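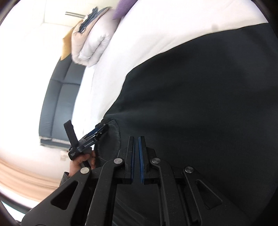 Maluleke, August 2019

Port notebook, Graltier on PC. Picked up from the May notes, where the save conversion was still losing party order.

Build 1042 runs from title screen to the end of chapter 3 without a crash. Berkay Coşkun played it on keyboard only and I took the pad. Battle menus are fine on both. The world map still reads a diagonal as two separate presses on keyboard, so the character stutters along the coast road. Logged as 927.

Text boxes: the console version assumed one screen height. At larger sizes the font scales but the box doesn't, and the last line of the innkeeper's speech falls off the bottom. Tsegereda Tekleab has a fix in her branch, not merged. She wants to check the Dosach dialogue first, as those lines are the longest in the game. 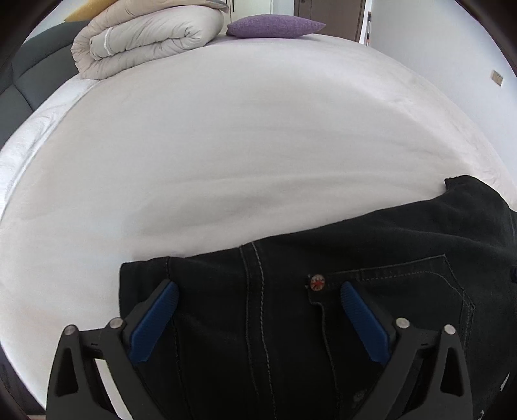 Cloth shading is the other open job. The Dramine outfits were painted for a handheld screen and turn to a flat black patch on a monitor. Raising the overall brightness makes them look dusty, so I put it back. Better to leave the base colour alone and pick out the seams, the way pale grey stitching on black jeans gives you the shape of the back pocket. Two rows of lighter thread on the coat hem and cuffs, tried on one model so far. Reads well at normal camera distance, shimmers when zoomed out.

Bug 649 (music restarting after every random battle) closed again. Second time – leave it on the watch list.

Next: merge the text box branch, then diagonals. Ask Berkay for his key layout before changing the defaults.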